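Robotics club news: brushes, practice runs and a trip in December

The toothbrush challenge is well and truly under way, and it has pulled in more people than anything we've tried since the line-followers. The task sounds simple enough: get two arms to tidy a table of toothbrushes into a holder at the back. If you've dropped in lately you'll know why we've all gone a bit mad for it!
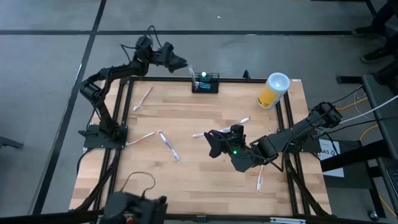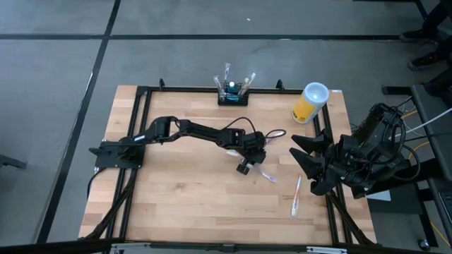 Two moments at the toothbrush table, with an arm on either side.

Words: Ernő Virág
Club newsletter, Oct 16, 2022

We have 13 members on the project this term, split into four teams, and every team shares the same table and the same pair of arms. That means a lot of waiting your turn, but it also means a lot of watching, and I think the watching is where most of the good ideas have come from. Team Osix spent a whole evening copying a wrist angle they'd seen Team Doravell use, then improved it, and then Doravell copied it back. Brilliant stuff.

For anyone who missed the first session, a run begins with brushes lying on the wood, and you score for each one that ends up standing in the holder. Drop one on the floor and it's out for that run. You may drive the arms by hand or let your own program do it, but you have to say which before you start. Driven runs are winning easily so far. The program runs are more fun to watch, though, and the cheer when Team Fonora's code got its first brush in could be heard from the car park.

A toothbrush is a nasty thing to pick up. It's thin, it lies flat, and if you grab it near the head the handle swings round and you arrive at the holder pointing the wrong way. See-through handles are worse still for the teams using a camera to find them. Team Au have been writing down every grip they try, good and bad, in a shared notebook by the door - please add yours, and please put your team name next to it so we know who to ask.

We've also been looking at passing a brush from one arm to the other. It's slow and it goes wrong a lot, but it lets you turn the brush over on the way, and two of the teams now swear by it. The other two think it's a waste of time. I'm looking forward to seeing who's right.

A few bits of housekeeping. Keep your feet inside your own space when the arms are powered up, and stay clear of the cables. If you change the speed setting, change it back afterwards. Brushes live in the box on the shelf when we pack up (I found one in my coat last week).

The in-club final will be in December. Each team gets 16 minutes at the table, to be used however they like, and the best single run counts. The top team then goes on to the regional meet-up, and everyone else is very welcome to come along and shout.

Thank you as well to all who helped at the cake sale. We've now passed our 2,000 pound target, which pays for the coach and a set of spare gripper fingers. We do get through them!

New members can still join, and you don't need to have written any code before. Come and have a go on the practice table first, then have a word with me and I'll find you a team.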